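Packing & Returns FAQ
Last updated 2023-10-11

Quick answers to the stuff we get asked most. Read this first, then email if you're still stuck.

How do I get a packing slot?
Sign up on the sheet by the Livthorpe door. Slots are two hours. No sheet, no slot, sorry. Evenings fill up fast, mornings usually wide open.

I'm on the list but my name's gone. What happened?
Probably the old sheet. We switched to a new one in September and not everything got copied over. Email us, we'll put you back.

What are we packing right now?
Trekbridge sample kits, small parts into cardboard boxes. 118 kits in this batch. The Pavlović order is next, same boxes, different insert. Don't start on it early even if the parts are sitting there.

Which parts go in first?
Black cubes first, then the round gray pieces, then the insert card. Cubes go flat side down. If the insert won't lie flat you've got a cube on its edge, take it out and redo it. Don't push.

How should the table be set up?
Parts on the yellow table, grouped by type, cubes nearest you. Spread them out a little so you can grab one at a time. Bin goes on the floor next to the table. Not on it!! Table space is tight enough already.

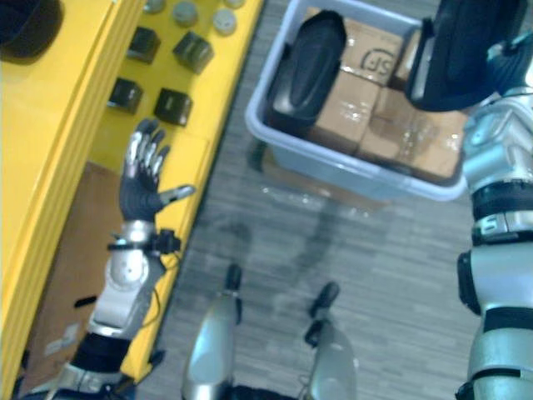

Cubes on the yellow table, boxes in the blue bin.

Do the groups have to be in straight rows?
No. Loose is fine. Just don't mix types, sorting them back out takes forever.

What goes in the blue bin?
Cardboard boxes only. No loose parts, no tape, no lunch. If the bin's full, take it to the Usteck shelf and grab an empty one. Don't stack boxes above the rim, they slide off when you carry it.

Can I use a different bin?
Any of the pale blue ones. The clear ones with lids are for returns and they get picked up on their own schedule. Stuff packed in the wrong bin has gone out the door before. Took us 17 days to get it back.

Where do flat cardboard sheets go?
Keep one on the table if you like it as a work surface, lots of people do. The rest go upright behind the shelf. Torn or bent ones in recycling. Faded printing doesn't matter, use those up.

A box is dented. Still ok?
Small dent on a side, fine. Crushed corner, no. Lid that won't close by itself, also no. Put it with the torn sheets.

I dropped a cube. Now what?
Check the corners and wipe off the dust. No chips, back in the group. Chipped ones go in the jar by the sink, we send those back to the supplier all together. Please look under the table too, the carpet tiles are gray and the gray pieces dissapear on it.

The cubes have fingerprints all over them. Does it matter?
A bit. They're kind of shiny so everything shows. Quick wipe with the dry cloth. No spray, it leaves streaks.

How do I count my boxes?
Write your total on the sheet when your slot ends. Full boxes only, half-done ones stay on the table with a sticky note. Last batch we ended up at 1,026 against an order for more than that, so please write it down when you finish, not the next day.

I ran out of parts halfway through.
Spare parts are in the drawers under the Usteck shelf. Refill in small amounts. A huge pile on the table just ends up on the floor.

Who do returns go to?
Label says it. Trekbridge returns go back to Trekbridge, everything else to the Livthorpe address. There are 136 return labels left in the folder, tell us when you open the last pack.

Do I need to clean up after?
Yes. Leftover parts back in their drawers, scraps off the table, bin off the walkway. Five minutes tops. Vacuum is in the closet if you've been cutting cardboard.

Can I bring a friend?
Sure, but they need to sign the sheet too. Two people per table max, any more and your elbows are in eachother's boxes.

Can kids come?
12 and up with an adult. Small parts, so no little ones.

Something missing from this page?
Email the packing inbox with FAQ in the subject line. We add new ones when we get a minute.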